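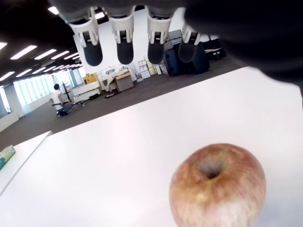 Do you wash and wax the apples?
We rinse them in plain water and leave the wax off. Shine sells apples. It tells you very little about how they eat.

About Skeltley Fruit

Keerthana Chowdary started Skeltley after one too many office fruit boxes full of flavourless red showpieces. We now look after 40 workplaces, and we still doubt most of what gets printed on a fruit sticker. "Premium" is whatever colour the grower's brochure was. We'd sooner cut one open.

A mottled skin in orange-red and yellow doesn't bother us. One apple in a glass bowl on a white table is as much styling as we go in for.

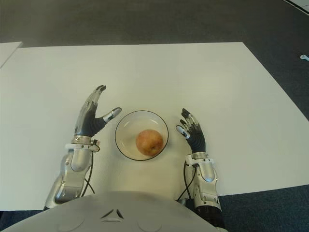

Where we deliver

Prement and Jirerico, Sunday afternoons, ready for the working week. Amissah from April, if the cool room is finished by then. We have our doubts.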